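Feb 19, 2021

Laundry rules again, so quick notes before bed. 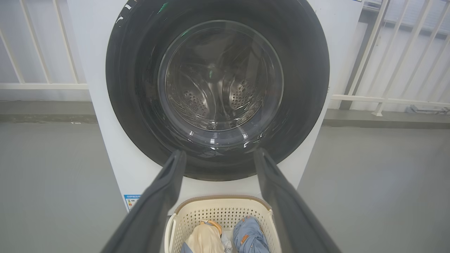 Washer, basket, both fingers open.

Read the Gaete checklist twice this morning. Good parts - speed limit near people, stop button in reach, log every grasp. Bad part: says nothing about glass. Wrote my own line. Fingers never push on the door glass, ever. Also no reaching over the basket at full speed.

Cekero wants 100 clean runs before anyone signs off. Fine by me. Pakitz would take less, but they dont have to fix the gasket when it tears.

Still open - who checks pockets? Rule from December says a person does, before the arm is powered. Keeping that one. Need to ask Gusum if thier form has a box for it.

Log is at 1092. Batery on charge. Bed.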